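Bon, petit fil sur ma pince qui fait n'importe quoi depuis ce matin (café numéro trois, je suis calme).

Au 26e pliage, elle n'a plus lâché. Doigts serrés, consigne d'ouverture envoyée, rien ! Le journal affiche l'erreur 1648 et basta.

Sur un ourlet de jean, avec la couture en plus, ça fait de l'épaisseur entre les patins bleus :

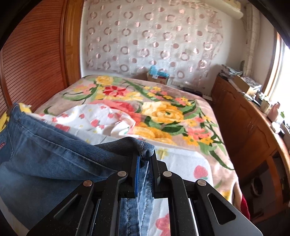

Rodrigo Herrero me répond que chez lui l'erreur 1648 venait du capteur de courant, et que je devrais couper l'alim avant d'y mettre les doigts.

Alors oui, pour l'alim, j'avoue… j'ai failli m'y pincer à 11 h. Maintenant je coupe d'abord.

Je démonte le capteur ce soir. Si quelqu'un a déjà eu ça avec une carte Vemach, je prends tout !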